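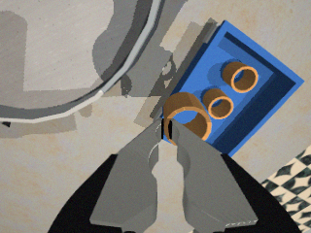 One person who read the draft asked why a cell meant for a shared bench should be modeled at all, when the parts are light, the arm is slow, and a bad grasp costs no more than a walk across the room to pick something up. The point is fair for a single grasp. It is weaker for a change to the layout, which on a shared bench means clearing the table, moving the trays, and putting everything back before the next member needs the space.

## 4. Simulated Cell and Transfer Task

The cell was planned for the Zollcombe workshop, where bench time is booked by the evening. We had 14 evenings in all. Most of them went to mounting and wiring, so the transfer task was worked out in simulation first, in a scene we call Morden. All figures in this section are renders from Morden.

### 4.1 Layout

The scene holds one arm with a two-finger gripper, a blue rectangular bin, and a round turntable with a raised rim. The parts are short open cylinders. A run begins with the orange parts standing in the bin, and the arm has to place them on the turntable one at a time. The divider is a straight bar that reaches from near the middle of the turntable toward the rim. Figure 4 shows an orange part on the turntable side, close to the rim, with two more in the bin.

**Figure 4.** Turntable and bin in the Morden scene, with one orange part on the turntable. 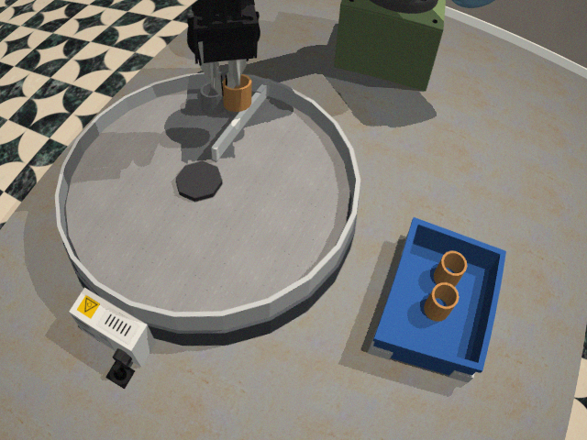

The positions of the bin and the turntable were measured from the table edge with a tape and entered by hand. We did not try to match the surface finish of the real parts. Friction was set to a single value for every contact, and this value was left alone once the arm could lift a part without dropping it. The control program, Ultel, sends the same joint targets to the simulated arm and to the real one.

### 4.2 Picking from the bin

A grasp on the wall of a part puts one finger inside the opening and the other outside. It needs less room than a grasp across the full width, but the part can tilt as it is lifted. Parts near a corner of the bin are the hard case, as the outer finger has to come down close to the bin wall. We first used a straight vertical approach for all of them. The second version, Heywood, lets the wrist turn before the fingers go down.
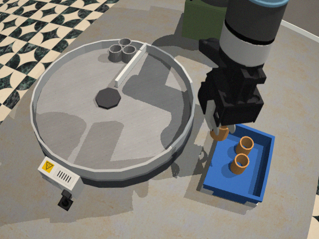

Each version was run 1000 times from the same set of starting positions. A run counted as complete if every orange part was standing on the turntable at the end. The vertical approach completed 457 runs and Heywood completed 613. Most of the remaining failures in both sets were parts knocked over during release.

### 4.3 Placing on the turntable

Release is harder when parts are already on the turntable. Gray parts are used as fillers to take up space, and some runs start with a group of them against the divider. The fingers open outward, so a target too near a standing part leads to contact as the gripper lets go. We added a minimum gap between targets and kept it fixed for the rest of the work.
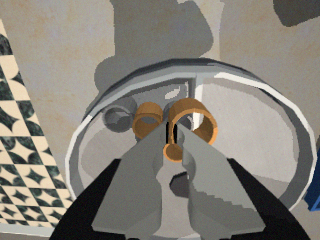

The gap also limits how many parts fit on one side of the divider. When no free target is left on that side, Ultel stops and waits for the turntable to be turned by hand. A motor command for this step exists in the program but was not used in any run reported in this section. Rim contact was logged separately and did not count as a failure unless the part fell. The settings for both approaches are the ones carried over to the bench tests in Section 5.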